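Setting up your sound for the evening service

I run the little Vulleo mixer at our church hall in Kallura, and these are the steps I wish I'd had in my first month on the desk.

1. Turn every fader down before you switch anything on.
2. Power up the mixer first, then the speakers. Do it the other way and you'll get a thump that wakes up the back pew!
3. Plug the lectern mic into channel 4 and bring it up slowly while someone reads a psalm at their normal volume (not their "testing, testing" voice).

Note: the choir mics need phantom power, the lectern mic doesn't. I leave the switch on for channels 5 and 6 only. 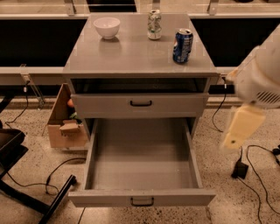
4. Set the organ feed last – it's always louder than you expect once the first hymn gets going. I start it at 40 and nudge it from there.
5. Mute the choir during the sermon, and put a note on your order of service so you remember to bring them back.

Caution: never pull a cable while its channel is live. Mute, count to two, then unplug.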